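Drindard House: Getting the Rooms Ready

28 Feb 2019

We open again in March, and the past couple of weeks have been nothing but laundry, dusting and moving lamps from one side of a room to the other and then back again. Several of you wrote over the winter asking what goes on here when there are no guests (very little, if it's January, and a great deal if it's late February!), so here's a little about the getting-ready days. It's mostly bedding this time. I do love bedding, and I make no excuses for it.

A bit of background first, for anyone new to the page. The house has been taking guests for years now, and for most of that time we sent everything out to be washed. Last fall we finally brought the laundry home, bought a big secondhand machine from a hotel sale over in Drincombe, and started doing the whole lot ourselves. The count at the end of the first full month was 338 loads, and I'm still a little proud of that, even if my back isn't. It does mean we get to fuss over the sheets as much as we like, and we fuss over them a lot.

White on white is still my favorite way to dress a bed. We tried a cheerful yellow stripe in the Alcantara room one summer and it looked lovely for three weeks, and then it faded in the sun and never matched anything again. White forgives you. You can swap a pillowcase from one room to the next and it all still goes together, and on a gray morning a plain white bed makes the whole room feel cleaner and quieter.

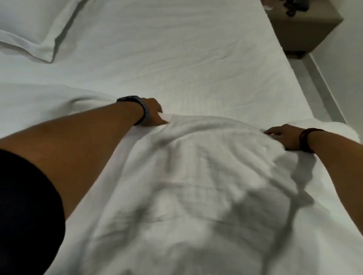
The fitted sheet goes on first and gets pulled good and smooth, corners and all, before anything else is allowed near it. I used to rush that part and then wonder why the finished bed looked tired. These days I run my palm from the head down to the foot, tug whatever needs tugging, and only then shake out the next layer. One person can do a bed perfectly well alone, though two is more fun and you get to catch up on the news while you're at it.

Pillows are a whole subject of their own, and I'll try to be brief (I won't manage it). I like a case with a flat border all the way around. It takes longer to iron, I know, but it sits so nicely against a plain wall, and guests do notice. One lady last year asked where she could buy a pair to take home, and I had to confess that ours came in a box of 38 from the Cedolex closing-down sale and I've never seen them anywhere since.

More pictures will go up once the curtains are back from being shortened and the downstairs hall has had its second coat of paint. If you'd like a room for the spring, the booking page is open now, and the little back bedroom is still 95 a night with breakfast.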